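2 min read

I've lived in Lamham long enough to remember when the old Iller fabric shop had a line out the door every October, so you can guess how happy I was to hear it's opening again. Annunziata Farina got the keys this month, and she's already filling the place with big, loud prints!

She told me she wants 300 bolts on the shelves by opening day — cottons mostly, plus some heavier stuff for curtains. Her own taste runs to black and white, and I'm with her on that. A bold pattern can carry a whole room if you let it. 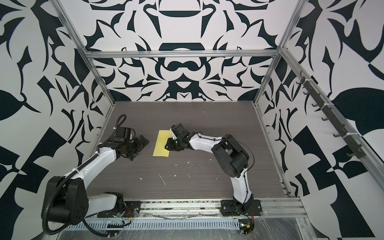 Black leaf shapes and curves on white, over a dark gray wood-grain tabletop.

Sewing classes start in October in the back room. Sign up at the counter, and bring your own scissors (hers are off limits, she was very clear on that). The old Cattaneo cutting table is staying too, dents and all.

Jul 29, 2023

Shares: 100
2 comments

lamhamlou: My mom bought her wedding fabric at Iller. So glad it's back!

P. Dunmore: Will she carry zippers? I have to drive all the way to Cavent for them now.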